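Skandoter arm kit: first block moves on the toy kitchen

Updated 3 Oct 2024, Ea Ravn

Quick one, got the kit on loan from Wodell. Skip the manual's chapter 3, it's for the old gripper.

1. Power on, let the arm home. Hands out.
2. Two blocks, green and yellow. Any start spot will do, pot, hob, sink, bare worktop.
3. Jog to just above the block. Slow speed. Save the point.
4. Fingers open, down, close, lift. Save teh lot.

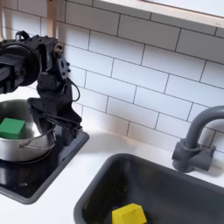
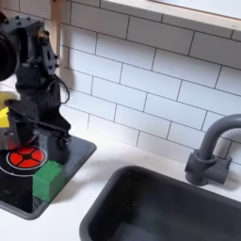
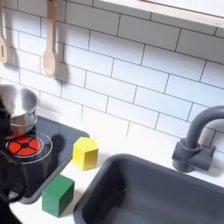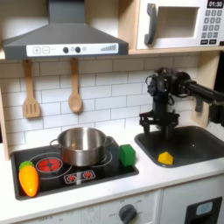 Green and yellow blocks, toy kitchen. First: green in the pot, yellow in the sink. Last: gripper over the sink.

5. Play back at slow. Misses to one side? Redo step 3, dont fiddle with the offsets.
6. Watch the cable loop on tight turns.

Grip force: 1,000 is fine for blocks. 2,000 is too much, mine stalled. Preben Frandsen uses less but he has softer pads.

Price is steep, support is quick. Pad swap notes still to come.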